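# Paper Crafts II: Sentiments, Layering and Finishing

Handout 5, Petanwood evening course
Instructor: Celeste Veloso

## What to bring

- Two blank cards, any size that fits a standard envelope
- Your layout sheet from last session
- Craft knife, metal ruler, bone folder
- Foam tape and a wet glue that dries clear
- Scraps of patterned paper. Small pieces are fine.

Cardstock is in the cupboard by the door. Please use the offcuts tray before opening a new pack.

## 1. Picking a sentiment

A sentiment is the printed or stamped wording on a card. It can be one word or a full verse. For this course keep it under 20 words. Longer text has to be set so small that most home printers blur it.

Read the wording out loud before you print it. If you would not say it to the person getting the card, pick another. Rhymes are harder to place than plain phrases, as each line is a different length and the right edge comes out ragged. Center them, or put a narrow strip of paper down the right side to give the eye an edge to stop at.

Type size depends on reading distance. On a card, 24 point works for the main word and half of that for the rest. Scrapbook pages are read from farther away and can take larger type.

## 2. Printing and cutting word art

Digital word art usually comes as a JPG with a white background or a PNG with a clear one. Use the PNG if you are printing over a colored panel. Use the JPG if you are cutting the words out and mounting them.

Set the printer to the heaviest paper setting it has and feed one sheet at a time. Print a test on plain paper first and hold it behind the card against a window to check the position. Let inkjet prints sit before you touch them, and never run a bone folder straight over the ink. Put a piece of scrap paper in between.

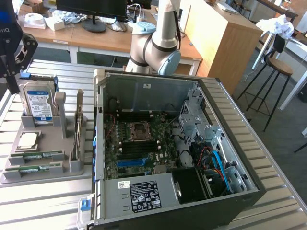
*Desktop tower with the side panel off.*

Cut straight sides with the knife and ruler. For curved lettering, leave a narrow border and turn the paper into the scissors, keeping the scissor hand still. Simão Esteves showed this last term and the notes are in Handout 2.

## 3. Layering

Work from the back forward:

1. Card base
2. Mat, cut slightly smaller than the base on all sides
3. Patterned panel
4. Sentiment strip
5. Small extras such as a flag, button or bow

Dry fit everything before any glue goes down. Foam tape goes under the sentiment strip only. With foam under every layer the card gets too thick for a regular envelope and may need extra postage.

Thomas Grasso's sample (the green one on the display board) has a toothpick flag tucked behind the strip. To make one, fold a small rectangle of printed paper around the toothpick, glue the halves together and trim the free end to a notch. Snip off both points of the toothpick.

## 4. Finishing

Erase pencil lines once the glue has set. Score the fold again if it has opened up. Sign the back in pencil or archival pen. Regular ballpoint leaves a dent that shows on the front.

## For next session

Make one card using a sentiment of your own wording and one using a quotation. Write the source of the quotation on the back. Teresa Prata will be covering the class and will look at both. Bring your envelopes too.

Anyone who wants table space at the October fair in Morais should put their name on the sheet at the front desk.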